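Ximena Domínguez Walks Off Game Show Set, Then Comes Back for the Final Round

Ximena Domínguez left the set of the celebrity trivia show "Hovlow" in the middle of a taping in August, and she wants viewers to know it had nothing to do with the score.

The comedian and "Pallstead" star was trailing by 22 points when she unclipped her microphone and walked backstage. Audience members posted about it within the hour, and by the evening several fan accounts were reporting that she had quit the show and would not be paid.

Neither is true, according to Domínguez, who addressed the matter in a short video on her own page.

"I had a disagreement with the judges about a question, and I went to cool off," she said. "I was gone 20 minutes. I ate a banana. I came back and finished the game."

The question concerned the closing song of the musical "Bestevetti," in which Domínguez played a supporting role for two seasons. She gave the title as it appears in the printed program. The judges had the title from the cast recording, which is different, and ruled her answer wrong. After the break they reversed the decision and gave her the points.

A spokesperson for the show confirmed that taping stopped for a short time and said the episode will air as planned. The walkout will stay in, the spokesperson said, although the argument itself has been trimmed.

Domínguez still lost. Her opponent, the singer who performs as Ljungberg, took the final round 3 to 2 and sent the prize money to a music school in his hometown. The two posed together afterward and appear to be on good terms – he has since reposted her video with a banana emoji.

She also denied that she had deleted her older posts about the show. Those were removed in the spring, she said, along with everything else on the account from before "Pallstead" was renewed.
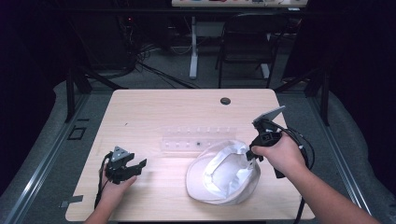 What's Next for Domínguez

The new season of "Pallstead" starts filming this fall, with Domínguez back as the night manager. She has been asked to return to "Hovlow" for a rematch and says she will do it – provided there are no questions about musicals.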